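4. Results

4.1 How long buyers keep looking

We had expected most households to settle on a used car within a couple of weekends, and the diaries surprised us at once. Across the three towns (Arance, Plekow and Kirivham) the middle household kept looking for 17 days between writing its first entry and handing over a deposit, and a good number went on far longer than that. What makes the diaries such a pleasure to work with is that they record the cars people turned down as well as the one they bought. Over the whole study we logged 2,678 adverts that somebody had read closely enough to write a comment on, and those comments are a wonderful source!

The first thing they show is how quickly the list narrows. Buyers in Plekow, where the nearest large dealer is a bus ride away, tended to throw out anything they could not view on foot or with a lift from a relative. Buyers in Arance had several forecourts within walking distance and were far fussier about paint, seat fabric and the state of the boot carpet. Kirivham sat somewhere between the two, though its diaries are the fullest and we lean on them more heavily in what follows.

4.2 Mileage against age

When two cars were close in price, we asked each household to say which mattered more, the number on the clock or the year on the plate. Mileage won in 58 per cent of pairs. This is a clear result but a smaller gap than earlier work led us to expect, and it nearly vanishes among people who had owned a car before. Several of these experienced buyers wrote at length about service history, and one Kirivham diary gives four pages to a folder of garage bills – four pages of real enthusiasm, with the timing belt underlined twice.

First-time buyers read mileage quite differently. They treated it as a score, with a low figure being good news whatever the car had been doing. Hardly any of them asked whether the miles had been short trips round town or long runs on the motorway, even though the guidance sheet we handed out at the start put that question near the top.

4.3 What people carry

Boot space came up in the diaries more than any other feature of the car itself, ahead of fuel use and well ahead of engine size. Yet very few buyers had measured anything. They thought in terms of particular loads: a pushchair, a weekly shop, a dog, a cello. Where a household had a baby or was expecting one, the loads were listed in loving detail, down to the bottles and the toys, and the car was judged on whether all of it could go in without folding a seat. 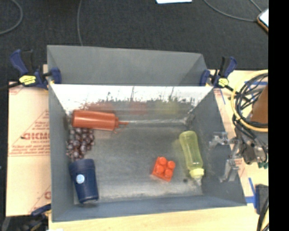
Figure 3. Small mixed items in a grey sloping-sided bin, including a cup, a baby bottle and a toy building block.

We find this way of thinking very sensible. A published boot volume tells a parent little about the height of the loading lip or the shape of the wheel arches, and both were common complaints after purchase. Among households with a child under five, those who took their own pushchair to the viewing were much less likely to report regret at the follow-up interview. The same habit helped with child seats. Buyers who brought the seat along and fitted it on the forecourt found out about awkward anchor points, short belts and front seats that would no longer slide back far enough for a tall driver.

4.4 The second-choice car

The finding that delighted us most concerns the car that came second. Each diary ended with a page for the runner-up, and we had put it there almost as an afterthought. In many cases the runner-up was the car the writer had liked best to drive. It was often older, thirstier or more costly to insure, and it lost on those grounds, but it was described with far more warmth than the winner.

We compared these pages with the scores households gave their purchase on the Bellini scale at the follow-up. A warm description of the runner-up did not go with lower satisfaction. If anything the link ran slightly the other way, and buyers who could say plainly what they had given up were also good at saying what they had gained: cheaper tyres, a quieter cabin, a back seat that three children could share. The link is weak in Arance, where many runner-up pages were left blank, and we would not want to rest much on that town alone.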